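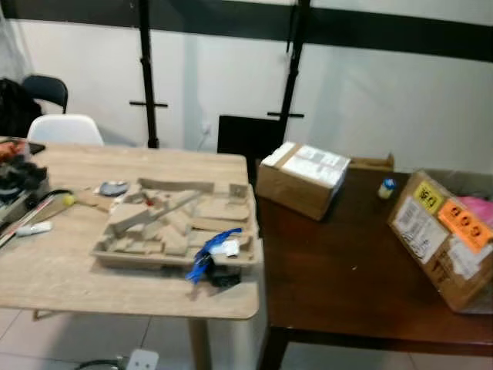
Chapter 4
Who Pays for the Pilot?

I read my first pilot script on a night bus, and I loved it so much I missed my stop! It was called Druven, a family drama set in a ferry town, and it never got made. Hjalti Hafstein, who wrote it, still has all 26 drafts in a drawer.

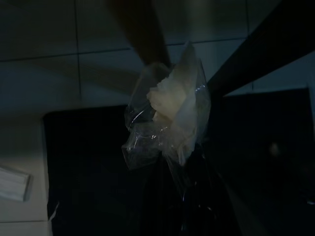
So why do some shows reach a streaming service while others stay in the drawer? Money is a big part of it (you knew I'd say that), but so is timing. In this chapter we'll follow one series, Tahiri, from the first pitch to opening night. Keep your notes on loglines from Chapter 3 handy, you'll want them by page 430.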